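## Part 3: Clearing the floor

Okay, so the furniture is in and the Flornum room plan is taped up on the wall. Before you roll out anything else, clear the floor. I do this with one small round bin and a roll of black liners, and it takes me 30 minutes in a room with carpet.

**You'll need:** a small bin, two or three liners, and a basket for stuff that isn't trash (I use the Corkeleo one, but any old basket will do).

1. Line the bin and fold the bag well over the rim. Mine used to slide down inside every single time, so be generous!
2. Set the bin on the carpet right where the mess is. Walking back and forth to the kitchen is how I lose a whole evening.
3. Start with drink cans and food wrappers. Cans can still have a little soda in them, so pick them up with the opening facing up.
4. Flatten paper bags before they go in. A crumpled one eats up half the bin.

**Caution:** leave plugs and power strips alone at this stage. Pick up around the cords, and don't tug on one to get at a wrapper.

I like to hold the bin by the rim with one hand and reach for the litter with the other, and I keep going outward from there.

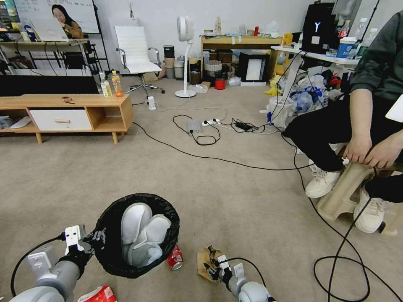

Once you get into a rhythm it goes quickly, and that's exactly when the wrong things end up in the bag. Slippers are the classic. They're soft, they're on the floor, in they go (I've fished mine out more than once).

5. Look inside before you tie the bag. Anything you wear goes in the basket.
6. Tie it off, put in a fresh liner, and do one more lap for the tiny scraps.

**Note:** if you're recycling cans, give them their own bag from the start. Digging for them later is no fun at all.

Now you can move on to the cords, in Part 4. Keep the bin handy, you'll want it for all those twist ties.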